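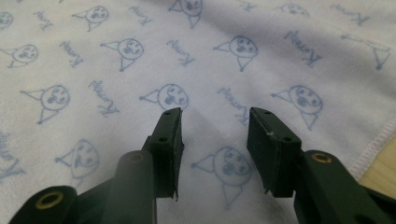 3.2 Keeping the medicine inventory

The habitat at Bakbridge was stocked before hatch closure with a medical kit adapted from the one used in the earlier Cerkgate isolation. Adapted is the polite term. The Cerkgate kit had been packed by system of the body, so that a crew member with a headache was expected to think neurologically before opening a drawer. For the present study we repacked by frequency of expected use, placing analgesics, antihistamines, decongestants and skin preparations in the upper module, and leaving the lower module for items whose use would require a call to the ground physician. The crew of four were trained on both modules in a single afternoon and declared themselves competent, a self-assessment that we report here without endorsement.

Consumption was recorded in three places. The first was a paper card taped inside the lid of each module. The second was the Stasico inventory software, reached from a tablet in the galley. The third was a private health diary, completed each evening and sealed until the end of the mission. The protocol assumed that the three records would agree closely enough for the diary to serve as a check on the other two. Readers who have run an isolation study of any length will already be smiling.

During stocktakes the contents of each module were laid out on a flat surface, sorted by blister strip, and repacked in drawer order. Cloths were permitted as a work surface provided they were light in colour. Dark cloths had been ruled out after the Cerkgate mission, where small brown tablets were lost against a small brown towel and recorded as consumed. The pharmacist's report on that episode runs longer than the report on the habitat's water supply.

3.3 Discrepancies between records

Agreement was good at first and deteriorated in the manner of most domestic arrangements. Through the opening part of the 89-day mission, a dose removed from the upper module would normally appear on the card, in the software and in the diary. The software was the first to be neglected. Crew members reported at debrief that the tablet was usually in use for recipes, and that asking a colleague to close a recipe in order to log an antihistamine was felt to be disproportionate. The paper cards held up better. They required only a pencil, and the pencil was on a string.

The diaries diverged in a more interesting direction. They recorded doses that neither of the inventory records showed, and these were mostly drawn from personal supplies. We had asked the crew to declare such supplies before entry, and all of them had done so, in good faith and incompletely. Throat lozenges were widely regarded as confectionery. Antacids were regarded as food. One participant had brought a herbal sleep preparation and listed it under toiletries, apparently because it was packed beside the toothpaste. We do not think any of this amounted to concealment. It reflects a working definition of medicine that is narrower than the one in the protocol, and the crew were never asked to recite ours.

Sleep aids deserve separate comment. Under the protocol a hypnotic could be taken only after consultation with the ground physician, and the resulting record for prescribed hypnotics was close to perfect. The record for sedating antihistamines, which sat in the upper module and needed no permission from anybody, was not. Entries on the card give the indication as "nose" with a regularity that is hard to square with the habitat's filtered air, and the corresponding diary entries speak more often of noise from the ventilation fan. A consultation requirement had been applied to one route to sleep while an easier one was left open at eye level. We designed the drawers ourselves and take no comfort in the finding.

3.4 Role of the crew medical officer

The crew medical officer role was rotated between 2 members of the crew, neither of whom was a physician. The intention was to avoid a single point of failure. In practice it produced a handover, and the handovers account for a good share of the missing entries. The outgoing officer tended to regard the final day as belonging to the successor, and the successor tended to regard it as a day off. Arellano and Bittencourt, who reviewed the debrief transcripts independently, both coded this pattern under "diffusion of responsibility", although Bittencourt's marginal note on the transcript uses a shorter expression.

Sarahí Arellano has argued within our group that the officer should be required to count stock aloud with a second crew member at each handover. We tried a version of this late in the mission. Compliance was good, and tempers were somewhat less so; the crew considered that adults who could be trusted with the carbon dioxide scrubber could be trusted with the paracetamol. The point is fair. It does not, unfortunately, tell us where the paracetamol went.

The ground team was not free of fault. Messages to the habitat were delayed to simulate distance, and requests for clarification about the inventory sometimes crossed with the answers to earlier requests. On one occasion the crew received a query about a strip of tablets that they had already reported damaged, followed by a second query asking why they had not replied to the first. The reply is preserved in the mission log. We have decided against quoting it.

3.5 Implications for kit design

Much of the loss of information described above arose at the point of access, where taking a dose was quick and recording it was slow. The Furtado dispenser, trialled at Cerkgate, attempted to join the two actions by refusing to open until an entry had been made. Its logs were complete. They also contained a large number of entries for an item called "x", and so the present kit returned to ordinary drawers. Some 3 of the crew said at debrief that they would accept a drawer that logged its own opening, provided it did not beep.

We would add that an opened drawer is weak evidence of a swallowed tablet – people open drawers to look for scissors. For studies in which drug exposure matters to the outcome, as in sleep or cognitive testing, inventory records should be treated as an upper shelf of evidence only in the literal sense, and the diary entries should be read alongside them before any session is classed as drug-free. Personal supplies should be inspected at entry by someone with a generous idea of what counts as a medicine. The pencil should stay on its string.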